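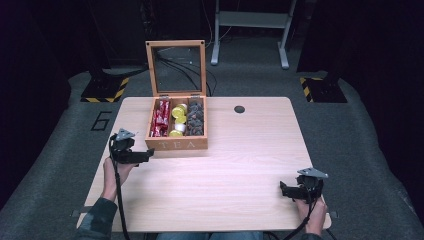 femcombe-teabox

Data and notes from my comparison of two sets of fingers for the Pemevon hand-held grippers. I wear the things and do the tasks myself, the cameras record, and then I grumble into a text file. Most of the grumbling has been tidied up for this README, but the raw version is in notes/ if you like that sort of thing (some people do!).

What I wanted to find out

We've been using the Gajewski fingers at Femcombe forever, and they're fine on big, chunky objects. Then we started doing small wrapped stuff and I got tired of chasing packets around. The Rirnitz fingers are a bit softer at the tip and I wanted to see if that helps or if I was just having a bad month. So: same table, same tea box, same pair of hands, and I switched fingers on both grippers between sessions.

What's in the download

102 takes, split over 4 tasks. Every take has video from the head camera and from both gripper cameras, plus the jaw opening over time. The whole thing unpacks to 700 MB because I shrank the video pretty hard. If you need the full-size files, open an issue and I'll work something out.

The tasks:

red_out – pull one red packet from the left compartment and lay it on the table
yellow_out – same, but with one of the yellow capsules from the middle
swap – take one item out with each hand and put each back in the other's compartment
lid – close the lid, open it again, without shoving the box across the table

Each take folder has a small file called take.txt with the task name, which fingers were on, and a one-word result (ok, slip, drop, or redo). Redo means I messed up in a way that says nothing about the fingers, like starting the wrong task. Please leave those out of any success rates. I kept them in because they're handy for testing code that's supposed to catch bad takes.

Camera check

I start a session with the jaws open over plain wood and hold still for a moment. It gives you a clean look at where the fingertips sit in the view, and you can compare it with later sessions to see if a camera mount has crept. One of mine had, in March, and it took me far too long to spot.

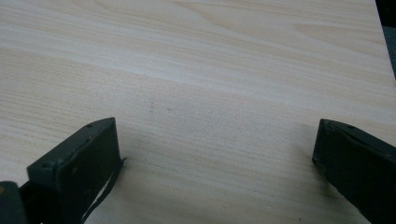 Jaws open over bare wood, gripper camera view.

If you're lining up the views yourself, use the inner edges of the fingertips. I tried using marks on the tabletop first and that was dumb – the gripper moves, the table doesn't, and I was measuring my own wobbly wrist. There's a script for the fingertip version, tips.py, and it runs fine on a laptop. It wants a bright background behind the fingers, so it does great on the pale table and gets confused when the tips are down inside the box.

Coming in on the box

Approach angle mattered way more than I expected. Straight down into a compartment works okay with either set of fingers, but the walls don't leave you a lot of room to open up once you're in there.

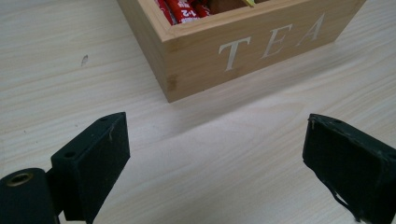
So I ended up opening the jaws before going over the rim, then sliding one finger down along the divider and closing with the other one doing most of the travel. With the Gajewski fingers I had to be really careful about dragging a neighbor out along with the packet I wanted. The Rirnitz ones seemed kinder about that, and I also noticed I was squeezing less. The yellow capsules were a different story! They roll away from a soft tip if you're even slightly off center, and I much preferred the firmer fingers there.

For the lid, I couldn't tell any difference. My own left hand is worse at it than my right, so check the "hand" line in take.txt before you blame the hardware.
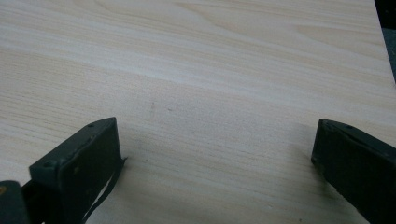
Wide open, nothing between the fingers.

Things to watch out for

The jaw opening is logged as a fraction, 0 closed and 1 open. The zero point shifts a little when you change fingers, so don't compare raw closing values across the two sets unless you've rezeroed. rezero.py does it per session.

The cables tug at your wrists in the swap task. You'll see it as a small sideways jerk in some takes.

I did all the takes, and I'm right-handed. That's one person's grip and one person's habits, and I'd love to have somebody else's in here too.

Sound was not recorded.

Still to do

Get the calibration files for the head camera into the same format as the gripper ones. Add the box measurements (I keep forgetting to bring calipers). Rerun yellow_out with one of each finger on the same gripper, which sounds silly but I'm curious.

Use it for whatever you want, and a link back is nice. Bug reports go in the issue tracker, where I usually look in the evening.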